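Jitetti – a record of desk surfaces and the corners they stand in

README, version 2
December 2024

Jitetti is a collection of written records about ordinary desks: what shape the top is, how it sits against the walls, and what marks have gathered on it. If you have ever wiped down a white desktop, stepped to the side and found a whole new set of streaks waiting for you, you will feel at home in this data!

It began as a handover sheet for furnished rooms. Liis Pärn wanted a way to write down the state of a desk so that the next reader would understand it without going to look. The sheet had one box labeled "condition," and almost every box came back with the word "fine." Version 2 replaces that box with fields you can search, sort and argue over, and I'm really happy with how it came out.

What's inside

3,787 records covering 1,959 desks. Many desks have more than one record, usually one at move-in and one at move-out, and a few of the older ones have a whole little history. Each record is one row in records.csv. Desks have their own file, desks.csv, and the two are joined on desk_id.

The main fields in records.csv:

desk_id – matches desks.csv
visit – a running number for each desk, starting at 1
surface_state – clean, marked, worn or damaged
marks – a list from the mark vocabulary, separated by a vertical bar
mark_place – where on the top each mark is, as seen from the chair
walls – notes on any wall the desk touches or nearly touches
notes – free text, and often the best part

And in desks.csv:

desk_id
top_shape – rectangle, rectangle with cut-out, L, round, other
top_color
corner_style – square, slightly rounded, rounded
support – panel legs, post legs, frame, wall bracket
placement – against one wall, in a corner, in an alcove, free-standing
series – Toom or Jevano where the owner knew it, otherwise blank

Mark vocabulary

There are 12 words for marks, and I love every one of them: smudge, speck, streak, ring, scratch, dent, chip, swelling, stain, fading, residue, scuff. Pick by how the mark looks. A smudge has soft edges and some spread. A speck is small enough that you would try to flick it off with a fingernail. A streak has a direction. A scuff can be on the desk or on the wall, so put wall scuffs in the walls field, never in marks.

Reflections gave us more trouble than anything else. A pale patch of window light on a white top was being entered as fading, over and over, and then vanishing at the next visit. Please move your head before you write down fading. Kęstutis Kazlauskienė went back through the old rows in March and fixed the ones where the notes made the mistake clear. Where the notes were silent the row was left alone and has the value "check" in the review column.

Placement

A desk is "in a corner" when its top comes close to two walls that meet. It doesn't have to touch both. People push a desk in until something stops it, and that something is often the baseboard, so a narrow gap at the side or back is completely normal. Write the gap in the walls field. Pens go down there. So do charging cables, and one record mentions a library card that had been missing for two tenancies.

"In an alcove" means there is wall on both short sides. If you can see only one side, use "in a corner" and add a note. You can always upgrade it later.

How to use it

Any spreadsheet program opens the files. They are UTF-8 with commas, and the notes field is quoted because people write long, lovely, comma-filled sentences. Sort by desk_id and then visit to read the life of a single desk in order – I recommend this very highly with a cup of tea.

Some things people have made with it already: a one-page inspection sheet, a list of plain-language words for a translation class, and a comparison of panel legs and post legs that got more heated than anyone expected.

Known problems

White tops are overrepresented. Dark tops hide smudges and show dust, so don't compare mark totals across colors. Free-text notes from the first version were shortened to fit the old form and some end abruptly. The series field is only as good as the owner's memory. Floor color was never a field, though it turns up in the notes anyway.

Changes since version 1

Added corner_style and support
Split walls out of notes
Merged "spot" and "speck"
Removed the single condition box (hooray)

Terms

The files are hosted by Dasano and free to use and share under CC BY 4.0. Corrections are welcome. Send the desk_id, the visit number and the new value, and keep the old wording in your message so we can find the row. 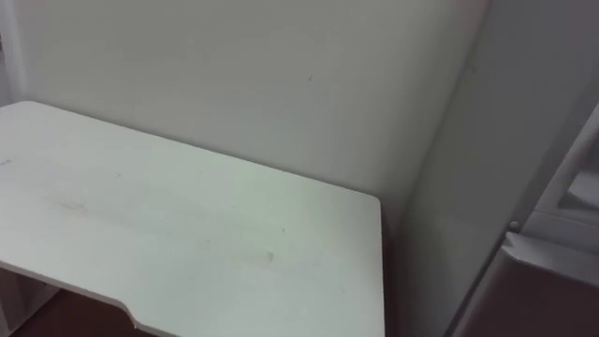

Cut-out fronts bring in more questions than any other shape, so one last word on filling them in. A shallow step counts. The white desk in this picture has a curved notch in its near edge, and that alone makes it "rectangle with cut-out," with "slightly rounded" for the corner and "panel legs" for the support. Its small greyish smudge and the tiny dark speck near it go in as two separate marks, smudge and speck, and the dark scuff up on the back wall belongs under walls. Color is "white," surface_state is "marked," and then please write something nice and long in the notes!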